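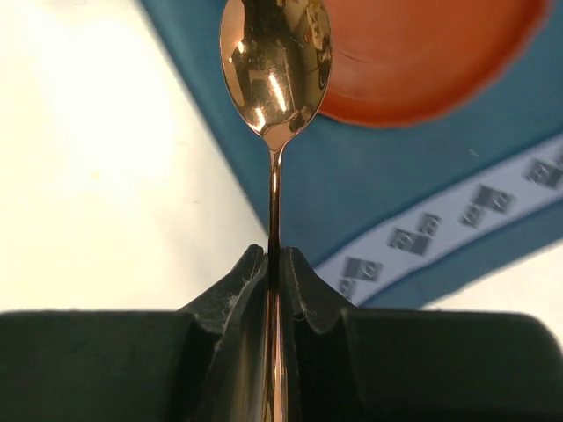 Josiane Besnard asked whether a grip test really needs thin cutlery, or whether a block and a cup would tell her the same thing. They won't. Two fingertip sets can score alike on a block and be far apart on a spoon handle, so the spoon goes in every comparison I run.

The steps below compare two fingertip sets on one arm, the Gisley tips and the Lodow tips. Swap in whatever you have.

What you need

The arm with its wrist camera, both sets of tips, a thin-handled spoon, and a mat with printed markers. Keep the same spoon for the whole test.

1. Fit the first set and close the fingers on nothing. Look at the wrist camera view. The tips should meet evenly. If one sits forward of the other, loosen the screws and start over.

2. Wipe the inner faces with a dry cloth. Dust and lint build up there and change the grip on polished metal. Wipe again after every 5 picks.

3. Set the closing force to 35 percent. Both sets get the same number.

4. Pick the spoon by the handle, bowl up. Lift, hold for 5 seconds, then turn the wrist a quarter turn each way - slowly the first time. Write down whether the handle rolled, slid or stayed.

5. Do 35 picks, then change tips and repeat. Redo the camera calibration after the change, even if the new tips look the same length. Mine were off by 2 mm.

Reading the camera

A shiny spoon throws back highlights, and an automatic slip detector can take a moving highlight for a moving spoon. Lock the exposure before you start. If the markers smear during a move, lower the arm speed and don't use those images for position.

Scoring

A pick counts as good only if the handle stayed put through both turns. I log a roll and a slide in separate columns. Shufen Jiang lumps them together as "moved", and that works too if you only want to choose a set and get on with it.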